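How to clean grey marks off white mugs

By Misaki Wada
Updated May 12, 2022

White mugs pick up two kinds of dirt that washing-up liquid will not shift. One is the brown stain left inside by tea and coffee. The other is the grey scuffing on the outside, which people often take for scratches in the glaze. Most of it is metal, rubbed off spoons, sink edges and the rims of other crockery, and it will usually come away with a bit of patience.

What you need

Bicarbonate of soda
Washing-up liquid
A soft cloth and a non-scratch sponge
Cotton buds
A cream cleaner, if the marks are stubborn
An old tea towel

Start with the inside. Put two teaspoons of bicarbonate in the mug, fill it with hot water and leave it for 10 minutes. Tip out most of the water, then rub round the wall with the sponge, using the sludge left at the bottom. Rinse and look at it in daylight. If there is still a ring, do it again before trying anything stronger.
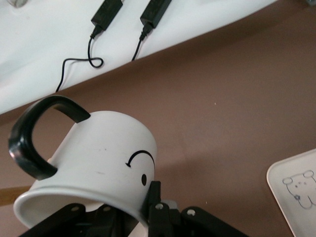

Printed or drawn decoration needs more care than plain glaze. Some designs are fired under the glaze and will take any amount of rubbing, while others sit on top and lift off with a cream cleaner. A mug with a simple black face on a white body is a good one to practise on, as the plain area between the handle and the drawing is where you find faint grey smudges and small scuffs, and you can work there without going near the lines. If you don't know how the design was put on, test the very end of a line with a damp cotton bud. Any black on the bud means plain soapy water only.

For the scuffs, make a paste of bicarbonate and a few drops of water, thick enough to stay where you put it. Dab it on the mark and rub in small circles with the cloth over one finger. Wipe it off, check, and repeat up to 4 times. Anything left after that can be tried with cream cleaner, kept well clear of the decoration.

Black handles show the opposite problem. Dried paste leaves a white bloom in the joins, so go round both ends of the handle with a wet cotton bud and then buff it dry.

Wash the mug in the normal way afterwards and dry it on the tea towel - a metal rack will only put the marks back. Zyanya Zepeda wrote in to ask about bleach. I don't use it on mugs, and never on one with a crack in the glaze.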